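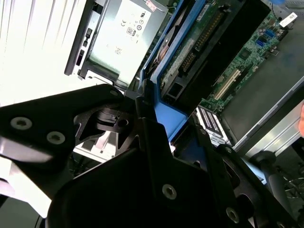 Server Refurbishing FAQ
Updated 8/26/19

Which servers do you take in?
Rack and tower units from most makers. We don't take blade enclosures. Everything goes through the Strazds workshop, so please ship there and not to the Girora sales office.

Do I need to remove the drives first?
Only if your own rules call for it. If you leave them in, we wipe them and email you a report listing each serial number. If you pull them, send the trays or brackets along with the chassis -- replacements for older models are hard to find.

What gets checked inside the chassis?
The power supply, the motherboard, the expansion slots, the connectors and any plastic shrouds or cages. We clean out dust before testing. Cracked plastic is replaced when we have the part in stock.

Can you swap in a more efficient power supply?
Often, yes. Look for the oval 80 logo on the label of the one you have now. If it isn't there, ask us for a quote.

How long does it take?
Allow 6 working days once the unit is checked in. Add two more if you order a memory upgrade.

Why is there an Esar sticker on my unit?
Esar was our name until May. The warranty is still good under Cleder and you don't need to register again.

How should I pack a server for shipping?
Use a double-wall box with two inches of foam on every side. Put the cover back on and tighten the screws. Loose rails go in their own bag -- never inside the chassis.

Who do I ask about an existing order?
Shuzhen Yuan at the service desk, extension 519. Have your order number ready.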